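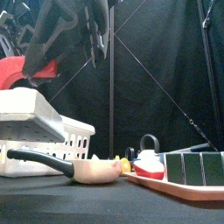
Toy cookware

Print | E-mail | 6 shares | 1 min read

Toy cookware is the small-scale kitchen gear kids use for pretend cooking. The frying pan is the one I'd call the classic - a shallow bowl, a long handle, and you're in business! Sets usually add a pot, a few lids and some play food, and the bigger ones (my old Skivis set was one) run up to 27 pieces.

Plastic is the everyday choice, though you'll also find tin, wood and felt. Storage is mostly a basket with holes in the sides, so crumbs and sand fall through. I keep mine in one from Jova, and the pan handle still sticks out.

27 comments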